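Last changed January 6, 2026. Earlier copies of the tables are still in `old/` and should not be used for anything new.

# Haddad Kitchen Diaries

A set of handwritten food and shopping diaries, typed up and tidied into plain tables. The diaries were kept by households on the Haddad estate in Pluston. Each one covers a run of weeks and lists what was bought, what was eaten and, in the better ones, what was thrown away.

There are 408 diary pages in the set. They break down into 732 meal entries, plus the shopping lines, which sit in their own table.

Güven Dursun typed the first half and wrote the scripts. Zewditu Wubshet typed the second half, checked all of it against the paper, and looks after the set now. Questions go to her.

## What is in the folder

```
haddad-diaries/
 README.md
 meals.csv
 shopping.csv
 households.csv
 words.csv
 notes/
 typing-rules.md
 doubtful-readings.md
 scripts/
 check.py
 join.py
 old/
```

`meals.csv` is the one most people want. `words.csv` is a list of spellings and local names with the plain term beside each. `doubtful-readings.md` lists every place where the two of us read the handwriting differently and could not settle it.

## Columns in meals.csv

| Column | Type | Notes |
|---|---|---|
| `page_id` | text | Matches the pencil number on the paper page |
| `household` | text | Letter code, see `households.csv` |
| `week` | whole number | Counted from the first page of that diary |
| `day` | text | As written, then tidied to the full name |
| `meal` | text | `breakfast`, `midday`, `evening`, `other` |
| `items_raw` | text | Exactly as written, spelling included |
| `items_clean` | text | Plain terms, split by semicolons |
| `eaters` | whole number | Blank if not given |
| `leftover` | text | `yes`, `no`, or blank |
| `typist` | text | `GD` or `ZW` |

A blank means the diary did not say. It does not mean zero or no. We had one early user who filled every blank in `leftover` with `no` and got a very thrifty estate out of it.

`meal` was the hardest column to settle. Some households call the midday meal dinner and some call the evening meal dinner, and two of them switch between the weekdays and the weekend. We went by the order of entries on the page. Where a page had only one meal on it and that meal was called dinner, the entry is `other`.

## Columns in shopping.csv

| Column | Type | Notes |
|---|---|---|
| `page_id` | text | As above |
| `household` | text | As above |
| `line` | whole number | Order on the page |
| `item_raw` | text | As written |
| `item_clean` | text | Plain term |
| `amount` | text | As written – not converted |
| `price` | text | As written, often missing |
| `shop` | text | Only if named |

Amounts have been left alone. "A bag", "a big bag" and "the usual bag" are three different values and will stay that way unless somebody who kept one of the diaries tells us what the usual bag was.

## How the diaries were kept

Households were given a ruled notebook and a pencil and asked to write in it once a day. There was no set form. Most people wrote a line for each meal. Household F wrote full sentences and put in the weather. Household K drew a small grid on each page and kept to it all the way through, and those pages took a quarter of the time to type. 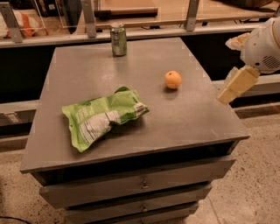
Snacks are the weak point. People remember to write down a pot of stew and forget a biscuit eaten standing up. Fruit and drinks taken between meals are recorded well in 4 of the diaries and hardly at all in the rest. If you want to work on snacks, filter on `snacks_ok` in `households.csv` and use only those households.

Children's school meals are in if the child said what they had. Parents tended to write "school dinner" and leave it there. These have `school meal` in `items_clean` with nothing further.

## Typing rules in short

The full rules are in `notes/typing-rules.md`. The ones that affect how you read the tables:

- Spelling in the raw columns is the writer's. Crossed-out words are left out unless the line makes no sense without them.
- A brand name stays in the raw column and becomes the general thing in the clean column.
- Ditto marks are filled in with the word they stand for.
- "Same as yesterday" is copied down from the day before, and `items_raw` keeps the words "same as yesterday" so you can find these entries.
- Arrows between days are treated as "same as yesterday".
- Anything we could not read is `[?]`. Anything we could read but were unsure of has `[?]` straight after it.

Personal remarks have been taken out. Some of the notebooks were used as ordinary diaries too, and people wrote about illness, money and each other. Each cut is marked `[cut]` in the raw column so the gap shows.

## Cleaning

The clean columns were made by hand with help from `words.csv`. The script suggests a term and a person accepts or changes it. No entry was cleaned by the script alone.

We tried to keep the clean terms at the level the writer used. If a diary says "veg", the clean term is `vegetables, not named`. If it says "greens" it is `leafy greens`. Güven wanted a shorter list with fewer kinds of bread. Zewditu wanted to keep the flatbreads apart, and they are apart, because the households that bake them at home treat them as separate foods and shop for them separately. If you need them as one group, use the `group` column in `words.csv`.

Stews and soups are a muddle. The line between them depends on who is writing. Both have the group `wet dish`, and that is probably the safer thing to count.

## Checking

Every page was typed once and then read against the paper by the other person. The first half was checked by Zewditu and the second half should have been checked by Güven, but he had moved to Lurnar by then, so she checked her own typing after leaving it for a month. The error rate in the second half may therefore be a little higher than in the first. We have not measured it.

`scripts/check.py` looks for page numbers that do not match, days out of order, and clean terms that are missing from `words.csv`. Run it after any edit:

```
python scripts/check.py meals.csv shopping.csv
```

It prints nothing if all is well.

## Known problems

- Household C has 2 weeks missing from the middle. The pages were torn out before we got the notebook. Week numbers carry on across the gap.
- Household H changed writer partway through. The second writer records fewer drinks.
- Some prices in household B look like the total for several items and have been written against the last item.
- Pages with fasting days have one entry marked `fast` and no items. Leave these out before you work out meals per day, or keep them in, but say which.
- The word "tea" is a drink in some households and a meal in others, and once or twice it is both on the same line. See the doubtful readings file.
- `shop` has three spellings of the corner shop on Usau Road. These are joined in `words.csv` but not in the table itself.

## Good uses and poor ones

The set is fine for looking at how people write about food, how often dishes come round, which things are bought together, and how shopping lines up with meals a few days later. It has also been used for teaching people to clean messy text.

It is a poor source for nutrition work. Portions are almost never given. It does not stand for Pluston as a whole – the households chose to take part, and they all live within a short walk of one another. Please do not use it to say what any group of people eats in general.

Please do not try to work out who the households are. The letter codes were given out in random order, and house sizes in `households.csv` are given as bands.

## Getting the paper pages

Scans are not in the folder. The notebooks were lent to us, and most have gone back to the people who wrote them. If you need to see a page to settle a reading, write to Zewditu with the `page_id` and she will ask the household. Allow a few weeks.

## Changes

**Current**
- Flatbreads split into separate clean terms
- `leftover` blanks restored in household D, where an old edit had filled them
- Doubtful readings moved out of the main table into their own file

**September**
- Shopping lines moved to their own table
- `eaters` changed from text to a whole number. "Us lot" is now blank.
- Joined the two spellings of household G

## Terms of use

Free to use and share for teaching and research if you name the set and both typists. Ask first if you want to print more than a page's worth of raw text in one place, as the words belong to the people who wrote them.

Suggested wording: *Haddad Kitchen Diaries, typed and edited by Güven Dursun and Zewditu Wubshet, Pluston.*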